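Equipment plan for the coming year: simulation first, second arm deferred

The equipment budget for the household mobile manipulation work closes at the end of the quarter, and the requests now on file exceed the allocation by a wide margin. The main change from the February draft is that the second arm moves back a year and the money goes to compute, simulation licences and one additional base. What follows sets out the reasoning, the line items and the dates that depend on them.

The February draft assumed two complete platforms: two Cerko bases, two Gaber arms, and a duplicate set of sensors and batteries. Quoted lead time on the Gaber is 23 weeks from purchase order, and the quote excludes the wrist force sensor, which is a separate item from a separate supplier. Even with an order placed this month, the second arm would arrive too late to contribute to the spring test series. It would then sit in the Murnley lab through commissioning, guarding and the electrical inspection, all of which draw on the same two technicians.

Against that, the limiting factor in the last test series was the number of distinct layouts we could put a robot through. The mock-up flat at Murnley has one corridor and one doorway width. Moving its partitions takes a full day and the floor has to be resurveyed afterwards. Simulated homes can be swapped between runs, and the navigation group now does its first pass on every planner change that way.

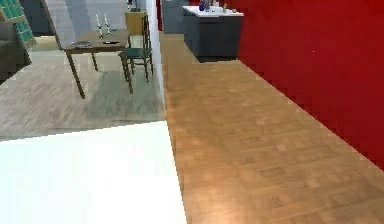

Houda Belhaj objects that navigation results carry over from the simulator far better than grasping results do, and that a budget built on the former will leave the manipulation work short in the second half of the year. Her preference would be to order the arm now, accept the late delivery, and trim the compute line to suit. The objection is fair as far as contact is concerned. Our simulated friction values for tableware are still placeholders, and nobody is proposing to sign off a gripper on them. The plan therefore keeps a reserve for manipulation, described under item four.

The line items are as follows. All amounts are in thousands of dollars, before tax.

Item one, compute: 138. Covers a rack server with four graphics cards, the uninterruptible power supply and three years of on-site warranty. Facilities has confirmed that the existing circuit in the server closet will carry the load, but the cooling unit is near the top of its rating and needs servicing before the rack is energized. The servicing is charged to the building and does not appear in our total.

Item two, simulation licences and scene assets: 41. The Dodik licence is floating, with 12 seats, and renews annually. The asset budget covers residential interiors with separate collision geometry. Please check collision meshes before requesting a purchase. Two of the packages trialled last year had chairs modelled as solid boxes, so the planner would never route a base footprint between the legs, and the clearance figures from those runs had to be thrown out.

Item three, one additional Cerko base with charging dock: 64. The second base is for navigation only and ships without an arm mount. Brahim Abdelaziz has asked for the mounting plate to be added at purchase, as retrofitting means returning the base to the factory. The plate is included in the figure.

Item four, manipulation reserve: 24. Held for replacement fingers, the wrist sensor and a friction measurement rig for hard flooring, rugs and common tabletop items. Unspent funds carry forward to the arm.

The total is 267. There is no contingency line this year. Overruns on freight or exchange will come out of item two, where the asset purchases can be staged.

Two points came up in review and remain open. The first is maintenance. The existing arm will be out of its service agreement by the fall, and the renewal cost is in the operating budget, where it competes with travel. Josiane Lecomte is getting a second quote from an independent service centre, and wants to know whether third-party work voids the encoder warranty. The second is storage. Recorded runs from the simulator, with depth and segmentation, fill a shared volume in some 12 days at the current rate. Either we stop keeping depth for the runs that pass, or a storage line goes into next year's plan. Kusum Shakya will circulate retention rules for comment.

Groups that need a particular layout class in the first asset purchase (narrow corridors, glass partitions, stairs, mixed flooring) should send Dela Korletey a short specification with minimum clearances, surface types and the test it supports. Requests without a named test will be held for the second purchase. Specifications received after the purchase order goes out will be treated the same way.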